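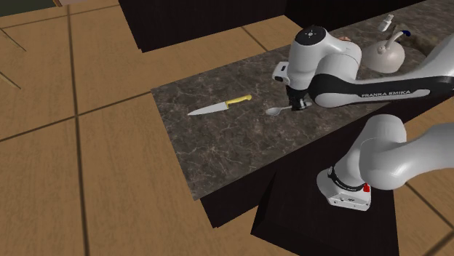 Figure 3. Dark veined countertop on a near-black base, with light wood flooring.

4.2 Choice of surface and reported cleaning effort

The second part of the household survey asked about kitchen surfaces. Households in Droddale and Ankrah were asked what their main countertop was made of, what color it was, who had chosen it, and how often it was wiped down on a normal day. A total of 2929 usable forms came back. Forms with no answer to the color question were left out of this part of the analysis but kept for the work on storage in Section 5.

Color was coded as light, medium or dark. Stone and stone-look counters with strong veining were given their own code, as respondents in the pilot had trouble placing them. One wrote "black, brown, white, depends where you stand." Floors were coded the same way. A dark counter over a light floor, as in Figure 3, was treated as a high-contrast pairing.

Owners of plain dark counters were the most likely to say that their kitchen "never looks clean." They mentioned crumbs, water spots and fingerprints, and many said they wiped the counter again just before guests came. Owners of veined dark counters used this kind of language less often, even when they gave the same number of daily wipes. Several said that the pattern hid small marks. A smaller group saw this as a drawback and said they found dried spills by touch, usually in the evening.

Renters gave shorter answers than owners. Few had picked the surface themselves, and the question about regret was often left blank. In Ankrah, where many kitchens were refitted by a single landlord, Gastell, answers were so alike that we report them separately in Table 6.

Thirty households kept a cleaning diary for 20 days. The diaries were collected on a Thursday and coded by Skye Rennie, with a second coder checking every fifth entry. Diary keepers wiped their counters less often than they had said on the form. The gap was widest for plain dark surfaces - these respondents seem to remember the effort more than the number of times. One household in Droddale had kept its own log for 365 days before the survey and let us use it. It shows a clear drop in wiping during the summer months, when more meals were eaten outside.

The Famach scale was used to score satisfaction with the kitchen as a whole. Scores did not differ much by counter color once the age of the kitchen was taken into account. The small difference that remained was in favor of veined surfaces, but it came mainly from owners who had chosen the material themselves. 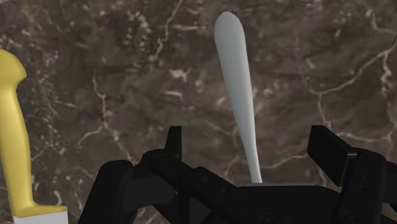 4.3 Limits of the survey data

Color was reported by the respondents and was not checked by a visit. Lighting was not recorded, and a medium counter in a dim kitchen may well have been entered as dark. The diary group was small and was made up mostly of owners, so its results should not be applied to renters.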